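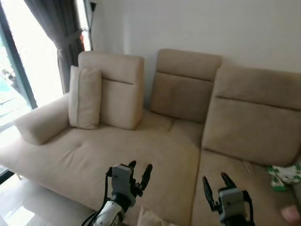

How to Clean a Light Fabric Sofa at Home

Light upholstery shows body oil, dust and drink rings sooner than dark upholstery does. Most of it can be dealt with in an afternoon using things already in the house. Start early in the day so the cushions can dry before evening.

What you need

Vacuum with an upholstery tool and a crevice tool
Two or more white cotton cloths
Clear dish soap, with no dye in it
Baking soda
Spray bottle
Soft brush (a clean nail brush will do)

Step 1: Find the care tag

Look under a seat cushion or on the underside of the frame. W means water-based cleaners are fine. S means solvent only, so keep water away from it. WS means either one. X means vacuum only, and anything beyond that is a job for a professional.

If the tag is gone, check the maker's website for the fabric name. On our older Telside sofa the tag had been cut off, but the fabric code was still printed on the order slip.

Step 2: Vacuum everything

Take off any loose cushions and vacuum both sides. Use the crevice tool along piping and stitched lines, where crumbs and grit collect. Do the deck under the seats last – it is usually the dirtiest part. If the back cushions are attached, pull them forward with one hand and run the tool down behind them.

Step 3: Deodorize

Sprinkle baking soda over the seats and arms. Leave it for 30 minutes, then vacuum it up slowly. Go over each area twice in different directions. Skip this step on velvet or any fabric with a deep pile.

Step 4: Test your cleaner

Mix a teaspoon of dish soap into two cups of lukewarm water. Dab a little on a hidden spot, such as the back of a skirt or the bottom of a cushion. Let it dry fully. If the color shifts or a ring appears, stop there.

Step 5: Treat spots

Dampen a cloth with the mix and wring it out hard. Blot from the outside of the stain toward the middle. Don't rub. Switch to a clean part of the cloth as soon as the old part picks up color. For dried food, loosen it with the soft brush first. Rinse by blotting with a cloth dampened in plain water, then press with a dry one.

Grease needs something different. Cover the mark with cornstarch, wait 12 hours, and vacuum before using any soap.

Step 6: Even out the panel

A single clean spot on a dull seat can look worse than the stain did. Mist the whole panel lightly from seam to seam and wipe it in one direction. Stop at the seam.

Step 7: Dry

Stand cushions on edge with space between them. Open a window or run a fan. Keep them out of direct sun, which can yellow some fabrics. Ours took over 9 hours in July with the fan on low.

Put the cushions back only when the seams feel dry all the way along. If they can be flipped or swapped, change their places now.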